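4.2 Tableware and the box on a shared surface

The second part of the study dealt with tables that are used for more than one purpose in the course of a day. In the Flumbridge survey, 103 of the 300 households told us that they ate at the same table where they opened mail, charged devices or put down shopping. We wanted to know which items get moved first when space runs short, and which are worked around. The items were ordinary kitchen goods plus one long box, chosen for its awkward size. 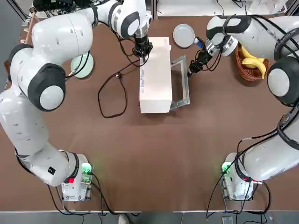
Figure 3. White box standing upright against or beside the glass tray, with the plate and the banana basket at the far side of the table.

Coding followed the Yorath scheme, with one change. The original scheme treats anything that holds food as tableware. We coded the fruit basket separately, since in the survey answers it was often described as a fixture that stays out between meals. Plates and cups were coded by where they rested and, for cups, by which way up they stood. Trays were coded as surfaces when something was on them and as objects otherwise. A box leaning on a tray was entered under both headings. Craddock and the second coder worked apart and compared sheets at the end of each block.

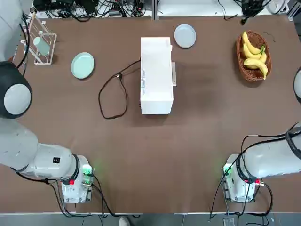
Large items were given a position code first, and smaller items were then coded by their relation to them. This kept the sheets short and made it easier to see when a small item had been displaced by a large one. It also dealt with cords, which the Yorath scheme leaves out. With the box lying lengthwise in the center, its cord forms a loose loop on the table to the left, and we coded that ground as taken even though a cup could be set down inside the loop. The two plates lie one to each side beyond the box, and both were coded "far." The cup is upright in the wire rack and was coded as stored.

Survey respondents were divided on this last point. Forty people said a cup in the rack was put away, while others said it was only put away once it reached the cupboard. We kept the simpler rule and counted the rack as storage in all blocks.
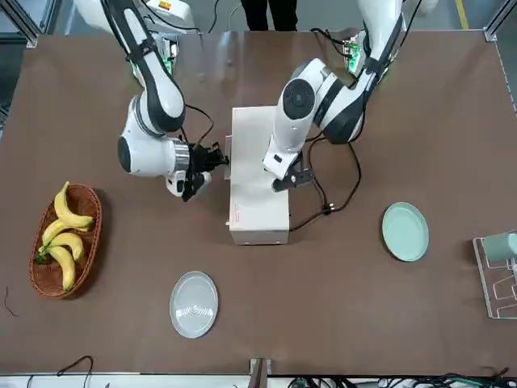 Fruit was the item most often left alone. In the free-text answers, respondents said that they moved plates, papers and even small appliances before they moved a fruit bowl or basket, and several gave its usual place on the table without being asked. The basket also tended to be named as belonging to one end or one side. We did not record the number of pieces of fruit, and a basket kept its code whether full or nearly empty.

Cup direction was added to the sheet in May, after the pilot. A cup hung mouth down and a cup set upright in the same rack take up different amounts of room, and the pilot sheets had no way to show this.
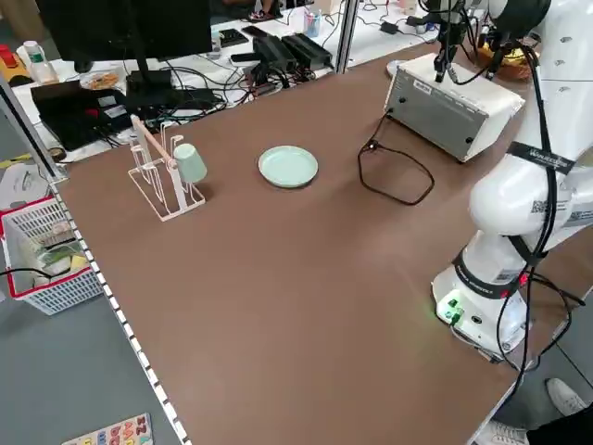 Figure 4. Cup hanging upside down on the wire rack, plate near the center of the table, box and power cord to the right.

Of the 599 entries in the final set, those for plates caused the fewest disagreements. Cords caused the most, mainly over where the edge of a loop should be drawn. These entries were settled by discussion and are marked in the Grollbridge data file. Section 4.3 gives the results for each class of item.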